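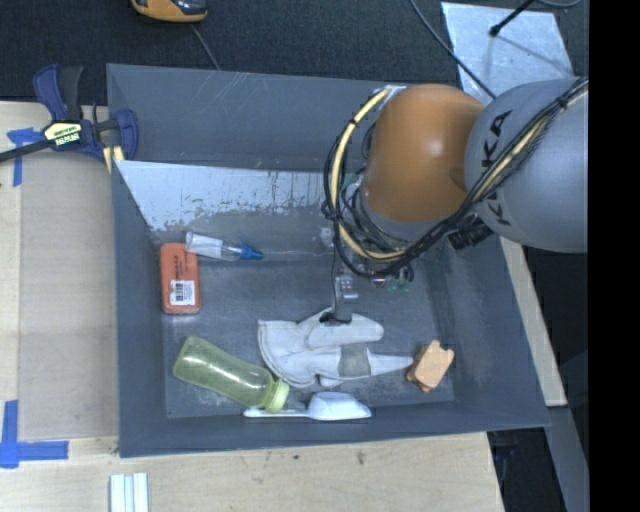 Working safely at the bin-picking cells: frequently asked questions

Last reviewed 30 Jul 2024. These answers apply to everyone who uses the picking cells at the Tostton site, including visitors and contractors. They sit alongside the risk assessment for each cell and do not replace it. If the two disagree, follow the risk assessment and tell Lilla Fekete.

Who is allowed to run a cell?

Anyone on the operator list who has done the site induction and been signed off on that particular cell. Being signed off at Trelemby does not carry over. The arms may be alike but the stops, the layout and the access route differ.

Which standards do we work to?

For the arm and the installation, ISO 10218 parts 1 and 2. For the risk assessment, ISO 12100. Where a person shares space with a moving arm we also look at ISO/TS 15066. You don't need to have read these to run a cell. You do need to have read the cell's own risk assessment, and copies are kept in the Isari folder on the shared drive.

What speed can I use?

With anyone inside the marked area, manual reduced speed only, and never above 230 mm/s at the tool. The general limit in manual reduced mode is 250 mm/s. We set ours a little lower and the controllers are configured to match.

Can I reach into the bin to move an item?

Only when the arm is stopped and you have the enabling device in your own hand, released. A pause in the program is not a stop. The arm may be waiting for a signal and can move off without warning.

What if the gripper is holding something when I stop the cell?

Leave it closed. Get the item over the bin and low down before you open the fingers, using jog at reduced speed. If the item has caught on something, stop and ask for a second person.

Which items can go in a bin?

Household and workshop items from the approved list, up to 14 in one bin. No glass, no blades, no aerosols, nothing with a loose battery. Bottles must be empty or hold plain water, with the cap done up. Gloves and other soft goods are fine but check them for loose threads, which get wound round the fingertips.

Do items need a barcode?

No. If an item has one, leave it on. Don't cover it or add a second label.

How should the bin be fixed?

It must be clamped to the table and must not shift when you push it firmly by hand. Check the clamp at the start of each session and again after any collision. Keep clamp handles out of the path of the arm — if a handle has to be on the approach side, add it to the collision model before running.

What is the tape on the tables for?

Tape corners show where equipment goes. Don't peel them up or move them, even if they look out of line. If a bin no longer sits where it should, report it and the position will be measured again.

My bin is scratched. Does it matter?

Surface scratches and worn coating are normal. Take a bin out of use if it has a crack, a sharp edge or flakes coming away on your hand.

How should cables and hoses on the arm be looked after?

Look along the whole dress pack before you start. You want enough slack for the wrist to turn fully, and no loop big enough to catch the bin rim. Ties should be snug without pinching the hose. The full check is done every 4,000 running hours by Nguyen-Tran, and operators shouldn't open any fittings themselves.

Can I leave tools or handheld devices near the cell?

Outside the arm's reach, yes. Nothing goes on the bin rim. Trailing leads should run away from the walkway.

What counts as an incident?

Any contact between the arm and a person, however light. Any contact with the bin or table hard enough to trip the controller. Any item thrown clear of the bin. Dropped items that stay in the bin are not incidents, but do put them in the session log.

Can visitors watch?

Yes, up to 4 at a time, behind the line and with an operator who is not also running the cell.

When did the rules last change?

In April. The change was to the clamp check, which used to be weekly. The item list was also shortened — please throw away any printed copies from before then.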